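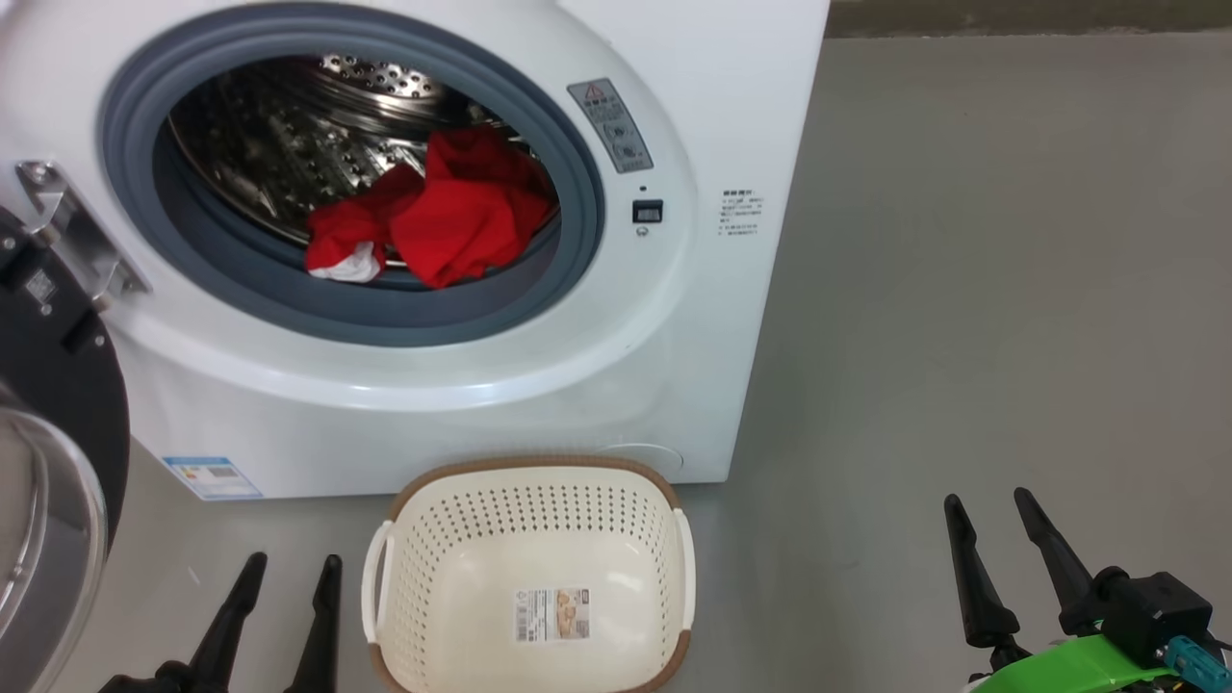 Progress report to Henex: good practice rules for household robots, laundry work package

Period covered: up to the end of October
Prepared by: Ngaio Tuhiwai, Wolledthorpe test site
Data review: Flynn Prendergast

1. Status

The draft rule set for laundry tasks is at revision 5 and has been in use at Wolledthorpe for the whole period. It contains 59 rules. The unloading section is complete in draft. The loading section is still missing its limits for detergent handling, and we don't expect to close that before the next report.

2. Work done

The site logged 2323 unloading attempts under the draft rules, of which 905 have been reviewed. Review is slower than planned. Each record is checked against the rules by one reader and sampled by a second, and the two readers did not agree on what counts as contact with the door gasket. The definition was rewritten in October. Records reviewed before the change are being read again.

3. Main rules in the unloading section

3.1 The door must be fully open and at rest before either gripper crosses the plane of the opening. A front-loading door on a side hinge can drift, so the check is repeated before each reach.

3.2 The basket stands on the floor in front of the drum opening. It must not be moved while a gripper is inside the drum.

3.3 Only one gripper enters the drum at a time. The other stays outside the gasket ring.

3.4 Small items can lie under larger ones. A drum may be reported empty only after a second look with the last large item removed.

3.5 Pulling force is limited while cloth is touching the gasket. If the limit is reached, the robot releases the cloth and grasps again from a different point.

3.6 Warning labels and the maker's instructions on the machine must stay readable. Markers and tape may not be placed over them.

4. Deviations

Rule 3.2 was broken most often. In most of these cases an operator pushed the basket closer by hand during a run. Sowah has asked for a floor mark as a fix. We prefer a pause command, as a mark would have to be redone for every machine position.

Rule 3.4 adds time to each run. Prulatent has asked for it to be optional. We have kept it as mandatory in revision 5 and will report the time cost separately.

5. Next period

Finish the repeat review. Draft the detergent limits. Send the unloading section to Henex for comment, with the gasket contact definition attached as a separate sheet. No change to the budget is requested.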